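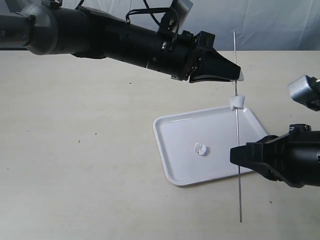
开季前球具和球车安全检查表(附我自己的啰嗦批注)

3/1/22更新

分享 10 | 评论 4

Ginivville球场下周重新开放后九洞,我昨晚就把车库里的东西全搬出来过了一遍。这张表是我自己用的,前年写的第一版,每年冬天过完都要改几笔。去年有球友跟我要,我就直接贴上来了,格式乱一点请多包涵,反正能打勾就行!每一项后面的状态是我这次检查的结果,批注是写给明年的自己看的,你可以跳过(不过电池那几条还是建议看一眼)。

状态写法:合格 / 待修 / 停用。"停用"的意思就是今天起不许放进球包,别心存侥幸。

一、杆头

□ 杆头与杆身连接处有没有松动
状态:7号铁停用,其余合格
批注:一手握住杆身,一手轻轻拧杆头,再甩两下听声音。我的7号铁一拧就有一点点"咯"的感觉,很轻,去年秋天打的时候完全没察觉。杆头飞出去可不是闹着玩的,练习场里左右都是人。已经放到门口,周末送去Abernathy重新粘。

□ 套环(就是杆颈那一圈黑色塑料)有没有往上滑
状态:合格,劈起杆有一条缝
批注:套环自己滑一点不算大事,但它一滑,我就会顺手再查一次杆头。劈起杆那条缝细得像头发丝,拧了没反应,先留着用,打完第一场再看。

□ 杆面沟槽清理,有没有毛刺
状态:合格
批注:用旧牙刷加温水就够了。千万别学我有一年拿钢丝刷去刷,刷完沟槽边缘起了毛刺,擦球的时候手指划了一道,还挺深的。

□ 一号木冠部和底部有没有裂纹
状态:合格
批注:要斜着对灯看,正着看什么都看不出来。我那支Cuneck的一号木底部有好几道划痕,指甲刮过去不卡,所以只是划痕。卡指甲的才要担心。

□ 可调节杆颈的螺丝
状态:合格
批注:用原配的扭力扳手,听到"咔"一声就停。有段时间我扳手找不到了,拿普通的六角扳手凑合拧,自己也不知道拧到什么程度,打了半个月心里一直发毛。扳手现在拴在球包内袋的拉链上,丢不了了。

二、杆身

□ 碳纤维杆身有没有磕伤、起层、发白
状态:5号木待修
批注:重点看球包口沿磨到的那一段。5号木那里磨掉了一层漆,底下的纤维好像还完整,可我不敢打包票,让店里的人看过再说。碳纤维断起来是一下子的事,断口又特别扎手,检查的时候最好戴一只旧手套,用干布从下往上抹,布要是被勾住了就停下来细看。

□ 钢杆身有没有锈点、凹痕、弯曲
状态:合格
批注:放在平桌面上滚一圈,弯的一滚就露馅。锈点擦得掉的不用管。凹痕就不一样了,哪怕很小我也会直接停用,钢管从凹的地方折断的样子我在练习场见过一次,够我记一辈子。

三、握把

□ 有没有发硬、发亮、开裂
状态:铁杆组待修,推杆合格
批注:我以前总觉得握把是手感问题,跟安全没关系,直到有一个雨天我把一支挖起杆整个甩进了水障碍……从那以后握把就进了这张表。大拇指按下去往前推,打滑就换。铁杆组的握把今年明显发亮,该换了。推杆用的是Hestness的粗握把,过了一冬还是软软的,很喜欢!

□ 握把尾端的小帽有没有破
状态:合格
批注:破了的话杆身会从里面顶出来,边缘是锋利的。容易忘,所以单独列一条。

□ 清洗
状态:完成
批注:温水加一点洗洁精,冲干净,毛巾裹着吸水,平放过夜。不要立在暖气旁边烤,胶带会软。

四、球包和背带

□ 背带扣、缝线
状态:左侧缝线待修
批注:把包装满了背起来原地跳两下,缝线有问题会听到声音。左边肩带根部已经开了一小段线,我打算自己缝,用钓鱼线缝,比普通棉线结实得多。缝得难看就难看吧,反正没人盯着我的肩带打球。

□ 支架脚
状态:合格
批注:开合3次,要能顺畅弹开、站稳。手指别放在铰链那里,夹过的人都懂。

□ 清空所有口袋
状态:完成
批注:每年都有惊喜,这回翻出来一根变成褐色的香蕉皮、一支漏油的记号笔,还有一管去年的防晒霜。防晒霜看日期,过期就扔。急救小包里的创可贴也一起换新的,旧的胶已经不粘了。

五、电动推车

这一部分请认真一点,我自己也是吃过亏才认真的。

□ 电池外观:有没有鼓包、漏液、异味
状态:合格
批注:检查之前先把电池从车上取下来。只要有一点点鼓就停用,不要充电,也不要扔进家里的垃圾桶,送到回收点去。放在地砖上看底面平不平,是我觉得最省事的办法。

□ 充电
状态:完成
批注:第一次充电我会在家守着,放在车库水泥地上,周围不堆东西。睡觉前没充满就拔掉,第二天接着充。以前我是插上就不管的,后来有一回充电器烫得没法拿,吓得我再也不敢了。充电器的线也要从头摸到尾,有压扁的地方就换。

□ 接线端子有没有发绿、松动
状态:合格
批注:干布擦,别喷水。

□ 刹车和下坡控制
状态:待复查
批注:空车在门口斜坡上试过,停得住。但空车不算数,得绑上装满的球包再来一遍。Ginivville第4洞发球台下来那段坡大家都知道,右边就是水沟,推车自己溜下去的事去年可不止一回。所以这一项我先不打勾,等缝好肩带把包装满再试。

□ 轮子、轮轴快拆
状态:合格
批注:两边轮子各拉一下,拉得动就是没卡到位。轴上缠的草要剪掉,我用的是指甲剪,很顺手。

□ 遥控器
状态:合格
批注:换新电池,走远一点按停止键,看车听不听话。停止键不灵就不要用遥控模式,老老实实推着走。

六、鞋、手套和其他

□ 鞋钉
状态:右脚待换
批注:湿草坡上滑一跤比打一场烂球难受得多。右脚外侧磨得最厉害(我收杆时重心的毛病,教练念了我好几年),整双一起换算了。拆旧钉的时候扳手要压紧,滑出来会戳手。

□ 手套
状态:合格
批注:掌心变硬就换。雨战手套另外放一个袋子,别跟湿毛巾塞在一起,那个味道……

□ 雨伞
状态:合格
批注:伞骨和伞扣。再提醒一句跟检查无关的:听到雷声就把伞收了,离开球场,别躲在大树下面。

□ 家里的练习网
状态:停用
批注:这个差点忘了!网晒了两个夏天,中间那一片一扯就断。我大致算了一下,这张网去年一年挨了约4,000球,也该退休了。新网到货之前在院子里只许练推杆和短切,邻居家的玻璃我赔不起。网架的橡皮绳也要看,老化了会突然弹回来,打到脸上很疼。

这次还没办完的事

- 7号铁、5号木一起送Abernathy
- 铁杆握把订货(颜色还没想好,想试试灰的)
- 肩带缝线
- 推车满载下坡再试一次
- 鞋钉整双换
- 练习网量尺寸,旧的那张比院子宽了一点,每次收都很烦

留言里有几位问起一月份的旧版表格还能不能用,可以用,只是旧版没有遥控器和练习网那两条,自己补上就好。还有人问租来的球车要不要查,当然要啊,至少刹车踩一脚再出发,倒车的蜂鸣器也听一下。我在别的球场就租到过一辆刹车踩到底才有反应的,当场就换了车,柜台的人也没说什么。

肩带我今晚缝,缝完把推车那一项补上。

分享 10 | 评论 4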